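Guest VM clock drifts after resuming from suspend

Posted by dineo_k, Apr 19, 2023

I have two Linux guests on one host. After the host suspends and resumes, the guest clocks are behind by the length of the suspend. The NTP client is running in both but corrects very slowly. Each guest has 8 GB of memory. Is this a host setting or a guest setting?

Awuor Ndung'u

Guest side. Most NTP clients slew small offsets and step only at startup. With chrony, check the makestep line in the config. The usual default allows a step during the first few updates only. Change the second value to -1 and it will step at any time.

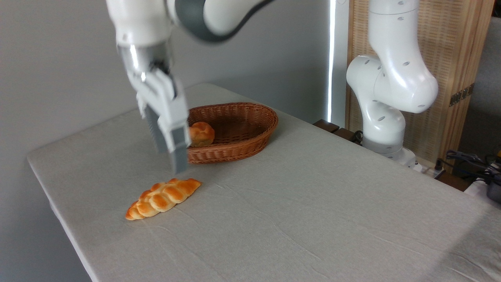

Restart the service after editing, then run "chronyc tracking" and read the system time offset. I had a guest 4000 seconds behind in January and it stepped at the next update. If you run a database in the guest, stop it before you test.

Szczepańska

Check the clock source too. On KVM it should be kvm-clock:
cat /sys/devices/system/clocksource/clocksource0/current_clocksource

vollono

same problem, I just reboot the guests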